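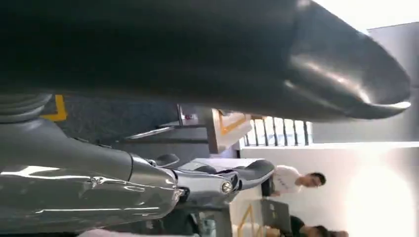 Vistis 将于10月30日发售室内综合训练鞋 Judham 的限量版本，配色代号为 Chukwu。该版本总产量3,119双，其中3,009双进入零售渠道，其余留作售后换货和送检样品。零售部分里有2,663双通过 Vistis 官网和 Dirkance 的线上商店出售，剩下的分配给 Dirkance 的线下门店。品牌方确认该配色不补货，常规版 Judham 的三种配色继续供应，价格不变。

Judham 常规版于今年2月上市，定位是力量与短距离折返混合训练用鞋，鞋底结构偏低、偏硬，前后掌落差为四毫米。Chukwu 版沿用同一副鞋楦和同一套外底模具，改动集中在鞋面材料、中底后跟部分的配方以及鞋带系统。品牌方在产品资料里把它列为配色版本，但从技术表看，两者在三处参数上有差别，下文分别说明。

鞋面方面，常规版使用单层工程网布，前掌外侧加一块热熔贴膜。Chukwu 版改为双层经编网布，外层为炭灰色，纱线中混入一股哑光铜色长丝，在前掌弯折区的密度低于中足。内层是浅色细网，与外层只在鞋口、鞋头和中底结合线处固定，中间不上胶。这种做法的目的是减少侧向移动时外层拉伸直接传到脚背。热熔贴膜被保留，面积缩小，只覆盖第五跖骨头外侧到鞋头转角的一段。鞋头内部新增一片薄型支撑衬，用于俯撑、波比跳等脚尖触地动作中的耐磨和抗塌陷。

后跟稳定片仍为注塑件，外露部分从亮面改成细纹面，内侧高度略有下降。常规版上市后，部分用户反映后跟内侧上缘在深蹲下放阶段会压到踝骨下方，尤其是脚踝位置较低的穿着者。品牌方没有把这次改动与用户反馈直接联系起来，只在技术表中注明“内侧轮廓修订”。外侧高度没有变化。

鞋舌由半连体改为全连体，两侧用弹性织带与中底板相连。鞋舌上的标志采用平面印刷，常规版同一位置为立体硅胶标，两者重量差异很小，平面印刷主要影响的是绑紧鞋带后的压力分布。鞋带孔数量不变，最上方一组由冲孔改成织带环，穿着者仍可使用锁跟系法。随鞋附送两副鞋带，一副为扁平编织款，另一副为带轻微弹性的椭圆款，后者常规版不提供。

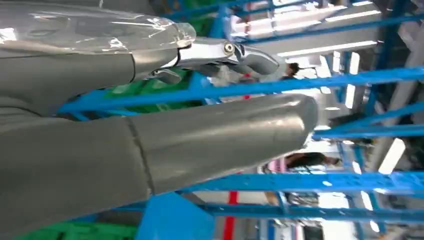

中底是这一版本改动最多的部分。常规版为单一密度的模压 EVA，Chukwu 版将后跟部分换成密度更高的配方，品牌方标注的硬度为邵氏C 58，前掌沿用原配方。两种材料在足弓后缘处斜向对接，接缝从外侧可以辨认，内侧被稳定片遮住。提高后跟硬度有利于负重状态下减少压缩，代价是慢跑落地时的缓冲减弱。产品资料建议单次连续跑步距离不超过三公里，这一建议与常规版相同，没有因为配方变化而下调。

中足抗扭片为玻纤增强尼龙材质，形状与常规版一致，长度从舟骨下方延伸至跟骨前缘。常规版的抗扭片为黑色，Chukwu 版为铜色，透过外底的镂空部分露出。抗扭片没有延伸到前掌，因此前掌弯折力主要由中底和外底厚度决定。对习惯前掌较硬鞋款的训练者来说，这一点在推雪橇和冲刺起步时感受比较明显。

外底橡胶分为两个区域。前掌和外侧采用较软的抓地配方，后跟中央采用耐磨配方，纹路为浅人字纹，沟深一毫米半。足弓内侧的橡胶向上包覆，供爬绳时夹绳使用，包覆高度与常规版相同，表面颗粒的间距略密。品牌方提醒，浅纹路外底针对橡胶地垫和木地板设计，在潮湿的瓷砖、光面水泥以及带沙的塑胶跑道上抓地力会下降。该鞋没有做防滑认证测试，不适合作为工作鞋使用。

尺码方面，Chukwu 版提供男女通用的单一宽度，半码只覆盖中间段，最大和最小的两档为整码。由于鞋面改为双层且内层独立，同码的脚背空间会比常规版略小。Dirkance 在商品页上给出的建议是：脚背较高，或者习惯穿厚底训练袜的用户可以选大半码；已经穿常规版且感觉前掌偏松的用户维持原码。线下门店提供试穿，但试穿鞋为常规版，店员会另外提供一片模拟内层厚度的衬片。

鞋垫为可拆卸式，厚度四毫米，后跟处略带杯状。更换成定制矫形鞋垫后，鞋内容积基本够用，不过后跟位置会抬高，原有的低重心设计会受到影响。随鞋没有附带第二副鞋垫。

重量上，品牌方只公布了与常规版的相对变化：单只增加十一克，增量主要来自后跟高密度材料和鞋面第二层网布。鞋头支撑衬的重量没有单列。就力量训练而言，这个差别可以忽略；对跳绳双摇和高次数箱跳而言，部分使用者可能会察觉。

与同价位的综合训练鞋相比，Judham 系列的特点在于后跟平台较宽，外底在后跟处向两侧略微外扩。较宽的平台对硬拉和深蹲有帮助，在快速变向时会使外侧边缘更早接触地面。Chukwu 版没有改动外底轮廓，原有的这一特性会一并保留。考虑到后跟材料变硬，外侧边缘触地时的反馈会比常规版更直接，习惯大幅侧向移动的用户最好先在低强度下适应。

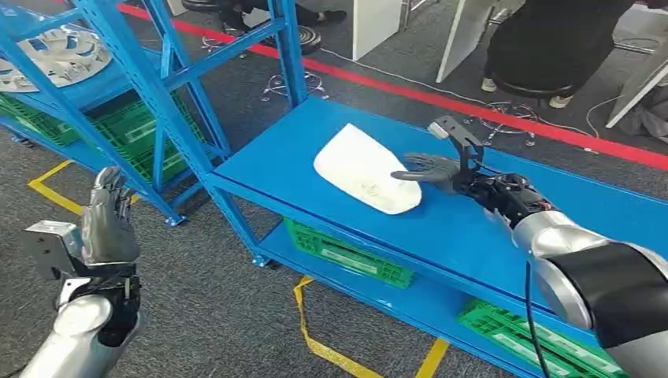 销售安排分为两个阶段。第一阶段为登记抽签，Vistis 官网账号与 Dirkance 会员账号均可参加，两个平台分别登记、分别抽取，同一收货地址在两个平台合计只能成交一双。登记时需要选定尺码，提交后不能修改。抽中的账号会收到付款通知，付款窗口为二十四小时，逾期未付的名额转入候补名单，候补顺序由登记时的随机编号决定，与登记先后无关。

第二阶段为现货开放，范围包括候补之后仍未成交的线上库存，以及分配到线下门店的部分。线下门店不接受电话预留，也不提供跨店调货。参与销售的门店名单由 Dirkance 在其网站公布，各门店的具体到货尺码不提前公开。门店购买同样限每人一双，付款时需要出示会员账号，没有账号的顾客可以现场注册。

定价比常规版高出一档，具体金额按地区公布。品牌方没有安排预售折扣，Dirkance 的会员积分可以累积，不能在本次销售中抵扣。鞋盒为专用包装，盒盖内侧印有尺码对照和外底使用说明，盒内放置两副鞋带和一只收纳袋。每双鞋的鞋舌背面带有独立编号，编号与尺码没有对应关系，购买者不能指定。

退换政策与常规商品有区别。未穿着且吊牌完整的鞋可以在收货后十四天内退货，不支持换码，退回的鞋经检查后进入第二阶段的现货库存。质量问题在保修期内可更换同码产品，前提是售后预留的同码库存尚未用完；库存用完后改为退款，或者更换常规版并退还差价。保修覆盖中底开胶、外底脱层和稳定片断裂，不覆盖爬绳造成的网布磨损，也不覆盖机洗和烘干造成的变形。

关于清洁，产品资料给出的方法是用软刷和中性清洁剂擦洗外层，鞋垫取出后单独手洗，全部在阴凉处晾干。外层中的铜色长丝为染色聚酯，不含金属成分，不会氧化，但长时间暴晒可能褪色。含酒精的清洁湿巾会影响热熔贴膜边缘的粘合，应避免使用。收纳时建议鞋内填纸，防止双层网布在弯折区留下压痕。

Vistis 同时公布了 Judham 系列的后续计划。常规版将在下一季更新配色，结构不变；后跟高密度配方是否会用到常规版，目前没有确定。品牌方称会根据限量版的退货数据和保修数据作出判断，数据收集期为半年。加宽楦的开发已经开始，先从最常用的几个尺码做起，开模时间未定。此前在用户社区中被多次提到的儿童款不在计划内。

配件方面，同一铜色还会出现在一款训练袜和一条护腕带上，两者为常规库存商品，不限购，也不需要抽签。训练袜为中筒，脚底毛圈厚度中等，脚背部分做了减薄处理，与 Chukwu 版的内层网布搭配时占用空间较小。护腕带为棉与弹性纤维混纺，扣合方式为魔术贴，长度只有一种规格。配件与鞋同日上架，可以单独下单，但与抽签商品分开发货。

登记入口关闭时间以各平台页面显示为准。线上抽中的订单由 Dirkance 的中心仓统一发出，Vistis 官网成交的部分也走同一仓库，发货顺序按付款时间排列，偏远地区不支持加急配送。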